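3.2 Collecting the demonstrations

We started out with remote control, because that's what our lab had always done, and I'll admit I was fond of it. You sit at a desk, you steer the arm, the arm picks up the fruit. Simple enough on paper! In practice our operators spent most of a session nudging the wrist back and forth, and Amber Van Beek (easily the best of us at it) still needed several tries to get hold of anything small and round.

So in June we switched to the hand-held gripper for the Drunside set. You hold the tool, you do the task, and the recording becomes the demonstration. We collected 572 demonstrations this way and kept 400 for training, after throwing out the ones where tracking dropped or the person changed their mind halfway (I did that a lot). The remote-control set, Altton, stayed in as our baseline.

We asked people to work on ordinary tables with whatever fruit and kitchen things they had out, and to leave the clutter alone. Fruits that touch each other were welcome, too, as in Figure 4, where the kiwi sits right up against a mandarin.

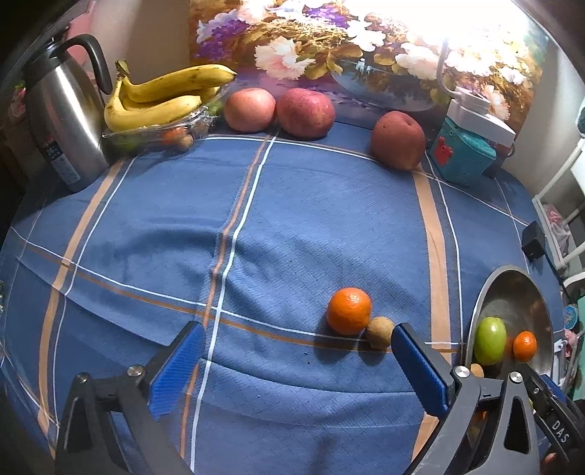 Figure 4. Hand-held gripper with its two blue pads on either side of a kiwi.

The one rule we were strict about was speed. New people rush, and a rushed approach teaches the policy to bump the neighboring fruit, so everyone did eight practice grasps before we kept any. I'd ask for more practice next time, especially on soft fruit, where people squeezed much harder than they thought they did.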